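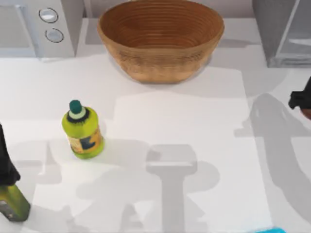 Seasoning a salad bowl – am I poisoning my family?

halfpint_harvey
15/10/2023
Paid $45 for a big wooden salad bowl from Allum and it came with a card that says "oil regularly." With what? How regularly? My mother used olive oil for decades and her bowl smelled like a crayon. I have mineral oil, walnut oil and a tin of Cinine board wax my brother-in-law swears by, though he also swears by his divorce lawyer.

gravyboat
Mineral oil. It's cheap, it doesn't go rancid, you can get it at the drugstore in the laxative aisle and enjoy a moment with the cashier. Wipe on, leave overnight, wipe off.

sourdoughdad
Disagree. Mineral oil never cures, so you're oiling that bowl until one of you dies. Walnut oil hardens. Three thin coats, a week between each, and leave it alone until February.

gravyboat
And when somebody with a nut allergy comes to dinner?

sourdoughdad
They eat off a plate like everyone else.

lintroller
You are both wrong, wax over oil. I've used the Cinine stuff on mine and the dressing just beads up. Mine lives out on the counter, well away from the stove. Never in the dishwasher. My sister put her Ekström bowl through one time and now it's two bowls.
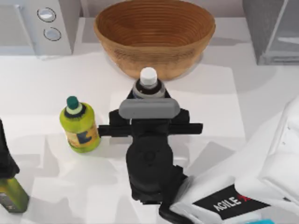
marrowbone says the old rule was never to wash a salad bowl at all, just rub it with garlic and wipe it out with a paper towel. Her grandparents did that for years and the salads were wonderful.

gravyboat
The salads tasted like every salad before them, marrowbone. Warm water, a drop of soap, dry it right away. It's a bowl, it can take it.

marrowbone
You people have no romance in you.

halfpint_harvey
OK, so far I have oil it, don't oil it, wax it, wash it, and never wash it. I went with mineral oil because it was already in the cabinet. Do I do the outside too?

sourdoughdad
Yes, or it dries unevenly and cracks. Bottom as well. And when you get sick of doing it every month, the walnut oil is right there.

lintroller
Wax.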